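Wine Racks, Trays and the Long Way Around a Table

Print this post
E-mail this to a friend

1/21/21

I have been meaning to write about the wine corner since September, when Kelly Rezende told me (kindly, she is always kind) that keeping my bottles on top of the refrigerator was a crime against the bottles. So I've finally been looking properly at racks and trays and how the two get along on a table, and it has eaten up far more of my month than I'd like to admit!

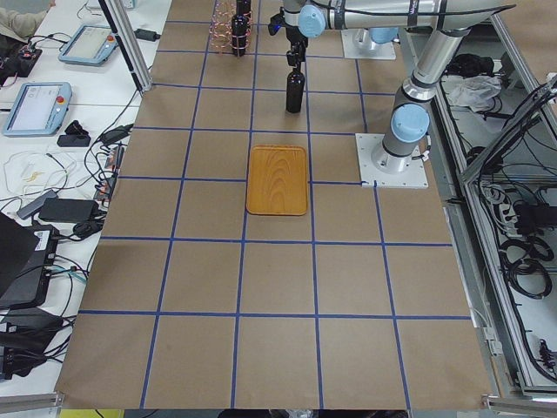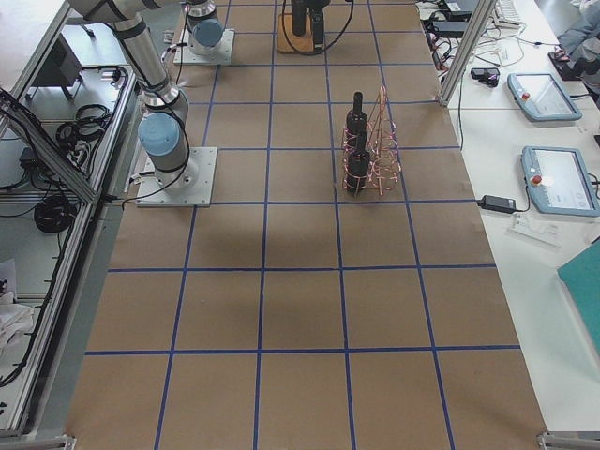
Copper wire for the bottles, wood for the tray. 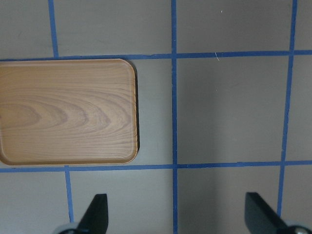
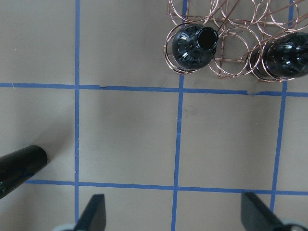

I was all set to dislike wire racks. My aunt in Utunville had a black iron one that weighed as much as a small dog and scratched every surface it ever met, and I spent a good part of my childhood being told not to lean on it. Copper wire is a different animal. It's light to look at, it picks up a bit of pink when there's a lamp nearby, and dark glass looks wonderful behind it. I don't even mind that you see the bottles from every side, though that does mean you have to dust them, which I never did when they lived on the refrigerator.

The tray took me longer. I went back and forth between wood and enamel for weeks, and it was Grímur Riis who finally talked me into wood, over a dinner that was supposed to be about something else entirely. He likes a grain you can follow with your finger. He also likes a raised rim, and there I have to agree with him, having once walked a full glass of red straight off the edge of a flat board and onto Kelly's rug. (She was kind about that too.) Rounded corners are my own request. Our hallway is narrow and I have hips.

Now, where to put it all. My table is 70 inches long and does every job in this house, so nothing on it can be too settled. What I like to do is mark out spots with painter's tape and live with them for a couple of days before I commit. It looks silly when people come over, but it peels up clean and it has saved me from two bad ideas already, one of them involving a lamp. If you try it, put the tray down first and fit the rack around it. I did it the other way the first time and ended up reaching across the bottles for the corkscrew all evening.

I have a budget of up to 30 dollars for the rack, which Kelly thinks is optimistic. There's a secondhand place out past Cleltthorpe that I want to try once the roads are better, and if that comes to nothing I'll save up a little longer. The tray I'm going to oil myself. Grímur has half a can of something in his shed and swears it's still good.

Next time I'll tell you about the glasses, if I ever find the box they're in.

Print this post
E-mail this to a friend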